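A Morning at the Drirkdale Tableware Fair

Print this page | E-mail this page

Last updated: 20 May 2024

The fair fills the old bus depot at Drirkdale for one long weekend, and parking costs 4 dollars, payable to a man with a bucket.

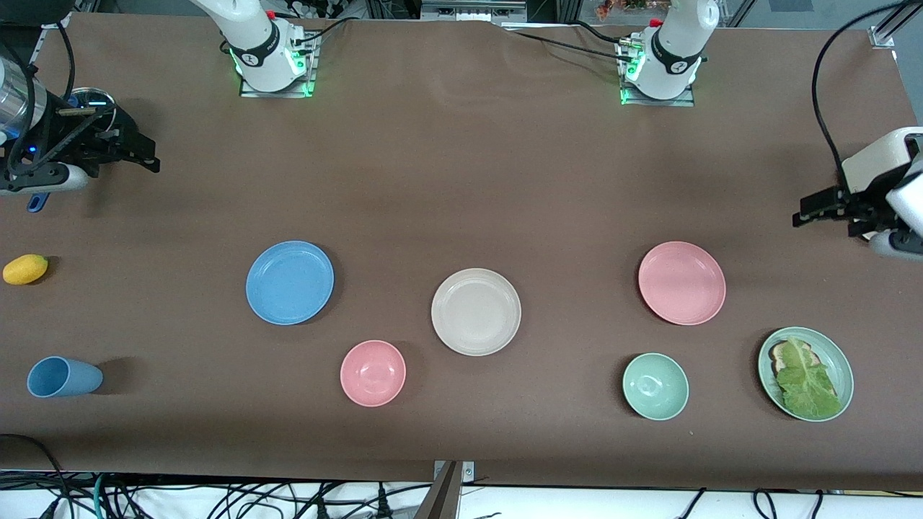
I went for the soup bowls. My own set is down to two, and they don't match. The program promised 49 stands, and I set off down the first aisle planning to be home by lunch.

Aguiar had the biggest spot, right by the doors, with a dinner service priced at 600 dollars. I picked up a saucer and was watched until I put it down. Across the way, Pisimano sells stoneware seconds out of crates, and the crowd there was three deep and not polite. I lost a gravy boat to a woman with better elbows.

The glazing talk by Taltano started late and ran later. I learned that a kiln takes longer to cool than I would ever wait for anything, and that glaze people have strong feelings about gray. The slides were also gray.

Lunch was a cheese roll on a paper plate, at a fair with more plates than I have ever seen under one roof.

I came home with a butter dish. I don't use a butter dish. The fair has a smaller sale in June, and I still need soup bowls.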